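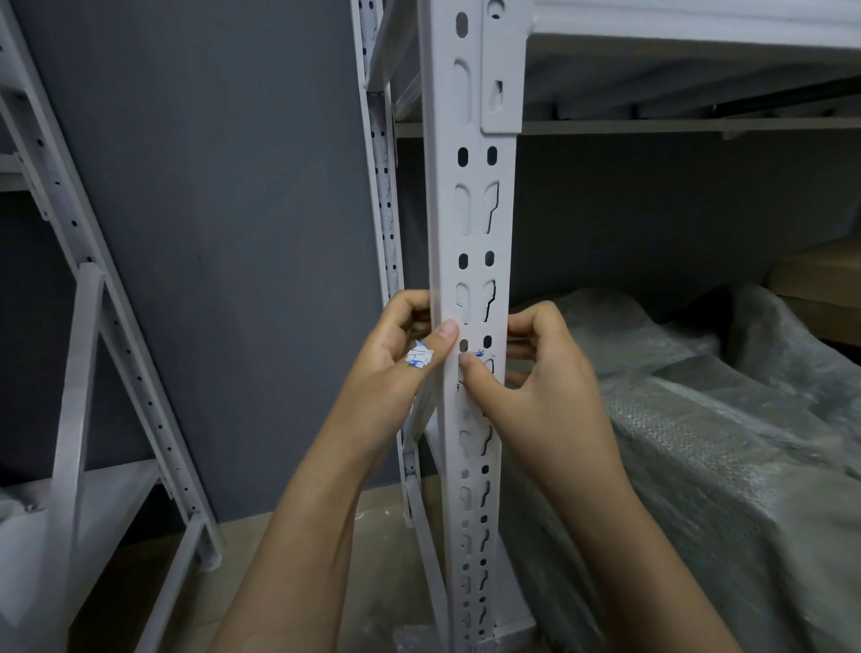 Suchbegriff eingeben
Suche starten

Wie kommt ein Buch in die Bibliothek?

Eine Erklärung für Kinder ab 7 Jahren

In einer Bibliothek kann man Bücher ausleihen, ohne sie zu kaufen. Doch bevor ein Buch ausgeliehen werden kann, ist viel zu tun. Auf dieser Seite erklärt die Stadtbibliothek Liltthorpe, welchen Weg ein neues Buch nimmt.

Wer sucht die Bücher aus?

Jedes Jahr erscheinen sehr viele neue Bücher. Keine Bibliothek kann sie alle kaufen. Deshalb gibt es in der Bibliothek Fachleute, die eine Auswahl treffen. Dieser Beruf heißt Lektorin oder Lektor. Man kennt das Wort auch aus dem Verlag, dort bedeutet es aber etwas anderes: Im Verlag bearbeitet ein Lektor den Text eines Buches, bevor es gedruckt wird.

Die Lektorinnen und Lektoren der Bibliothek lesen Buchbesprechungen und sehen sich die Verzeichnisse der Verlage an. Sie achten auch darauf, welche Bücher oft vorbestellt werden. Kinder dürfen ebenfalls Wünsche äußern. Im letzten Jahr sind in der Kinderbibliothek 285 Wunschzettel eingegangen. Für 177 dieser Wünsche konnte ein Buch angeschafft werden. Manche der übrigen Titel waren bereits vorhanden, andere waren nicht mehr lieferbar.

Was geschieht nach der Bestellung?

Die Bibliothek bestellt ihre Bücher bei der Buchhandlung Filali. Nach der Lieferung wird geprüft, ob das richtige Buch im Paket liegt und ob alle Seiten in Ordnung sind. Fehlerhafte Bücher gehen zurück.

Danach wird das Buch in den Katalog aufgenommen. Der Katalog ist ein Verzeichnis aller Bücher, die der Bibliothek gehören. Eingetragen werden unter anderem:

- der Titel
- der Name der Autorin oder des Autors
- der Verlag und das Erscheinungsjahr
- die Seitenzahl
- einige Schlagwörter, zum Beispiel »Detektiv«, »Freundschaft« oder »Pferde«

Schlagwörter helfen bei der Suche. Wer den Titel eines Buches vergessen hat, kann im Katalog nach dem Thema suchen.

Was ist eine Signatur?

Auf dem Rücken jedes Bibliotheksbuches klebt ein kleines Schild mit Buchstaben. Das ist die Signatur. Sie gibt an, wo das Buch steht, ähnlich wie eine Adresse. Ein Kinderkrimi mit der Signatur »K Krimi Bra« gehört in die Kinderbibliothek, zu den Krimis, und dort an die Stelle, an der die Nachnamen mit »Bra« beginnen.

Zum Schluss erhält das Buch eine durchsichtige Schutzfolie und einen Strichcode. Der Strichcode ist bei jedem Exemplar anders. Besitzt die Bibliothek dasselbe Buch zweimal, kann der Computer beide Exemplare unterscheiden.

Wie lange bleibt ein Buch in der Bibliothek?

Das ist verschieden. Beliebte Bücher wandern durch viele Hände. Ein Bilderbuch wird oft nach 40 Ausleihen überprüft. Sind Seiten eingerissen, wird es nach Möglichkeit repariert. Ist ein Buch zu stark beschädigt oder sind seine Angaben veraltet, wird es aus dem Katalog gestrichen. Gut erhaltene Exemplare werden im August auf dem Bücherflohmarkt in der Zweigstelle Plulten verkauft.

Wörter zum Nachschlagen

Exemplar: ein einzelnes Stück eines Buches. Von einem Titel kann es viele Exemplare geben.

Leihfrist: die Zeit, in der man ein ausgeliehenes Buch behalten darf.

Vorbestellung: Ist ein Buch verliehen, kann man es sich zurücklegen lassen. Nach der Rückgabe erhält man eine Nachricht.

Fernleihe: Die Bibliothek besorgt ein Buch aus einer anderen Stadt, zum Beispiel aus Reswood.

Fragen beantwortet das Personal an der Auskunft der Kinderbibliothek.

Zuletzt aktualisiert: August

Weitere Beiträge
Was macht eine Illustratorin?
Wie entsteht ein Hörbuch?
Warum haben Bücher eine ISBN?
Der Bücherbus in Plulten: Haltestellen und Zeiten
Mein erster Bibliotheksausweis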